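Category: Work with us > Paid test sessions

Call for participants: teach a kitchen robot kit to handle dishes

Prurora is looking for people who want to try our tabletop robot kit Grandosix before it goes on sale. You will guide the arm by hand through small kitchen tasks, and afterwards you will tell us in your own words what was easy, what was tiring and what you would change. No technical education is necessary. We look especially for persons who have never used a robot.

The sessions take place in our test room at Jetport, on the second floor, entrance from the side of the parking lot. The first group starts in November. 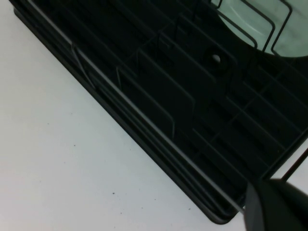
Page last changed: November, by J. Boateng

What is Grandosix?

Grandosix is a kit for small work on a table. It includes one arm with a gripper, a small camera at the wrist, a second camera on a stand, and a handle with which a person leads the arm. The buyer assembles the kit at home or in the workshop. Then he or she shows the arm a task several times, and the software, which we call Chauke, tries to repeat it.

We plan to sell the kit to schools, small laboratories and hobby builders. For this reason the opinion of engineers alone does not help us enough. We have four engineers in the house and they all hold the handle in the same way.

What you will do

One session lasts 2 hours, with a pause in the middle. First, Juniper Boateng shows you the handle and the stop button, and you may practice as long as you need. After this you receive a card with a task. The present set of cards is about the dish rack: to place a plate in the holder, to take it out again, to move it from one section of the rack to the other. Later cards will use cups and cutlery.

The rack was chosen by Aparecida Toledo, who writes the task cards. It is black, with thin wires and many narrow places where a gripper can touch something by mistake. Its drip tray is also black, and on a white table the wrist camera must deal with a strong contrast. If your first attempts look clumsy, please do not worry. We need these attempts too, and we do not give marks.

During the work you can say aloud what you think. One of us sits next to you and writes it down. At the end there is a short questionnaire, on paper, in English or Spanish.

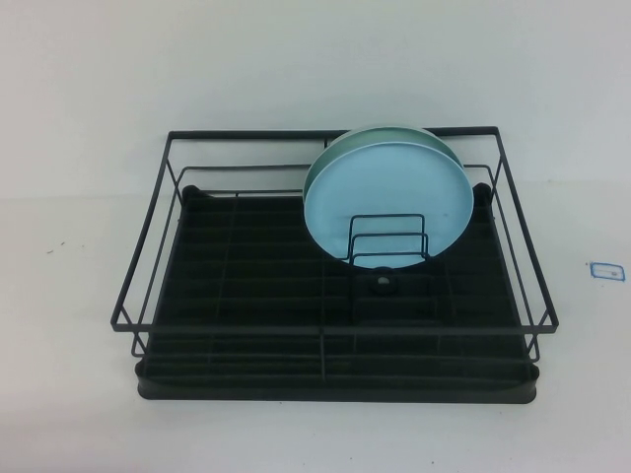

Who can take part

You can apply if you:

- are 18 years or older
- can use at least one hand comfortably to hold a light handle
- can sit or stand at a table for the length of the session
- understand simple spoken instructions in English or Spanish
- do not work for a company which makes or sells robot arms

Left-handed people are very welcome. In the first version of the handle the button is on the right side, and we would like to hear how big a problem this is. If you use a wheelchair, please write it in your application, so that we set the table to the correct height before you come.

We have 40 places in total. A person may come to more than one session, but new persons have priority.

What we offer

You receive 57 dollars for each full session, paid by bank transfer within the same month. If you must leave early, we pay for the time you were present. Coffee, tea and sandwiches are in the room. Parking at Jetport is free when you show our confirmation at the gate.

Participants who complete three sessions can buy the Grandosix kit with a discount of 777 dollars when it is on sale. This is not an obligation, and the discount cannot be exchanged for money.

What we record

Both cameras of the kit record during the tasks, together with the movements of the arm and the handle. The stand camera is directed at the table. It can happen that your hands are visible, but we do not film faces on purpose, and if a face is recorded we delete this part. Your voice is not recorded. You will receive the consent form by email before the session and can ask questions about it before you sign. Vangelis Antoniadis is responsible for the recordings, and he will also answer if you want your data removed later.

Please note

Come with short or rolled sleeves and without loose bracelets. Long hair must be tied. The arm moves slowly in the test mode, but the stop button is always next to your hand and you may press it at any moment, also without a reason.

How to apply

Write a short email to Amancay Huenchumán at the Prurora office, with the subject "Grandosix sessions". Tell us your name, your age, which hand you write with, and if you prefer the morning (start at 9:30) or the afternoon (start at 2:00). A CV is not needed. We answer every message, normally within one week.

For questions about payment or parking, please ask for Ashton Whitcombe at the front desk.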